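Welche Hand passt zu welchem Ding?

Wenn du eine Tasse nimmst, denkst du kaum darüber nach. Deine Finger wissen, wie fest sie drücken müssen. Ein Roboter muss das erst lernen, und er braucht dafür die richtige Hand. Eine Roboterhand mit wenigen Backen, die auf- und zugehen, nennt man Greifer.

Bei Poloseo werden Greifer verglichen. Jeder bekommt 11 Dinge aus dem Haushalt, zum Beispiel einen Löffel, ein Handtuch und eine Kehrschaufel. Jedes Ding muss er fünfmal hochheben und wieder ablegen.

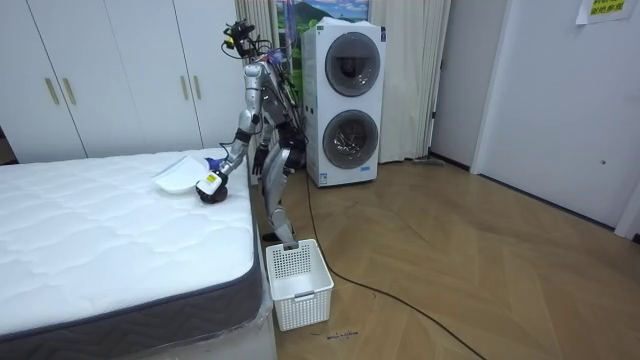

Eine Kehrschaufel ist schwieriger, als man denkt. Der Griff ist schmal, die Schaufel vorne breit. Packt der Greifer zu locker zu, dreht sie sich weg. Drückt er zu fest, kann das Plastik brechen. Auf weichem Untergrund kommt noch etwas dazu: Er gibt nach, wenn man daraufdrückt.

Der Greifer Draltel darf höchstens 400 Gramm heben. Für eine Kehrschaufel reicht das, für eine volle Flasche Wasser nicht.

Probier es selbst: Nimm eine Grillzange und hebe damit eine Socke auf, danach einen Löffel. Was rutscht schneller weg?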